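Mikivar 8 - capture and alignment software for hand-held gripper rigs

Jiltetti / Software / Mikivar

What it does
Takes the video off your gripper cameras and head cameras, finds the square markers, works out where every hand and tool was, and writes one clean set of tracks your training code can read. Runs on a normal workstation. No cloud account needed. Command line or the desktop app, same engine underneath.

What's new in 8
Faster marker search. New wide-lens model for gripper cameras, the old one drifted badly toward the rim. Partial cubes now count - two visible faces is plenty, one face works if the head camera backs it up. Session files are smaller. Export to Huttunen is back, sorry about the gap.

Why the wide-lens work took so long: a gripper view is mostly gripper. Own fingers, own housing, then furniture, people's legs, cables, and somewhere in there a marker the size of a stamp. Version 7 would lock on to whatever was square. Version 8 masks the tool body first, then searches what's left. You draw the mask once per gripper model and it gets reused.

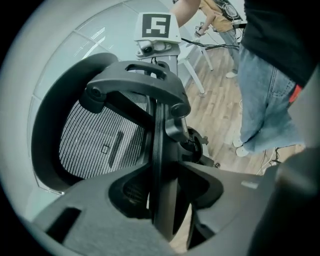 Musyoka Rotich: We moved over from 7 in September and the masking is what sold us. Lost tracks went way down on our chair and drawer tasks. Would still like the mask editor to have an undo that goes back more than one step.

Multi-step undo is in 8.1, in testing now. If you want the build early just ask support for it.

Hands and cubes
Mikivar reads marker cubes worn on the hands and gives a pose for each hand, in the same coordinates as the grippers. Cube size and face layout go in one text file. Left and right are told apart by marker ID so don't print the same sheet twice!! Most common support ticket we get.

Two-handed jobs are where the planner hooks matter. Pushing or turning something big, like an office chair, both hands hold the same object and the distance between them should hardly change. Turn on Linked Hands and the solver uses that as a constraint. Covers short dropouts on one side when a cube turns away from the lens.
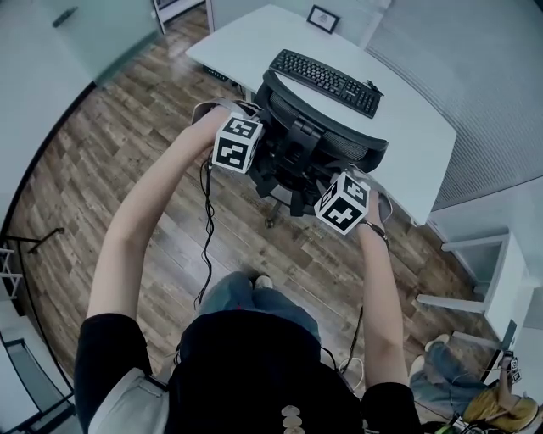

Linked Hands is off by default. Switch it on per segment, not for a whole session, or it will fight you the moment one hand lets go. Segment marks can be set by hand in the timeline or picked up from a gap threshold. Start with the default threshold, tune later.

Time sync
Cameras with hardware sync - nothing to do. Cameras without, Mikivar lines them up from marker motion. Wave a cube in view of everything at the start of the session and again at the end. People skip the second wave, then write to us about drift on long recordings. Do the second wave.

Checks before you train
The Review tab flags jumps, swapped hands, and stretches where the solver was guessing. Almost 82 percent of flagged stretches in our own test set were fixed by the auto repair, the rest need a person to look. Repaired frames keep a tag in the export so you can drop them if your team is strict.

Exports
Huttunen, plain CSV, and Emano replay format. Emano replay plays a hand track back on a simulated arm so you can see reach problems early. Needs Emano installed seperately.

Requirements
Linux or Windows, 64-bit
Discrete graphics card recommended, runs without one but slow
Up to 14 cameras per session
Disk - plan for double the size of your raw video while a job is running

Licensing
Per workstation, not per camera. Version 7 keys work in 8 if your support plan is current. Trial runs the full feature set with export limited to 13 segments, no card needed. University labs write to us first, there is a seperate price list.

Known issues
Glossy walls can throw false squares under strong overhead light. Raise the contrast floor one notch.
Mask editor closes without asking if you press Esc. Save often.
Head camera pose is less steady when the wearer leans over and all the fixed markers leave view. Add a floor marker near the work area if you can.
Sunday night license check sometimes logs a warning. Ignore it, the key is fine.

Downloads
Mikivar 8 installer, Linux
Mikivar 8 installer, Windows
Printable marker sheets, left and right
Migration notes from 7 - read before you open old sessions, the conversion is one way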